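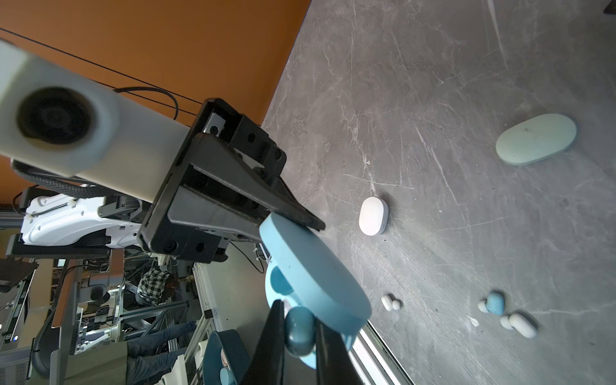 ## Small parts rules, Irkis bench

Quick one before Sunday. New handling rules for the earbud work, agreed with Zorkdale and Skitier, in force from November:

- Grip lids by the side edge only. Light force, no squeezing.
- Cable check along the arm befor every run. Snagged = stop.
- Loose buds stay well in from the rail.
- Wipe the tabletop between sets, crumbs and flecks included.
- Finger tips swapped at 1000 cycles, inspected at 500. Write it in the log, not on your hand.

Speed stays at the slow setting when anyone's nearby. Aguirre cell too, same rules, no exeptions. Full sheet is taped by the door, 43 lines, please read.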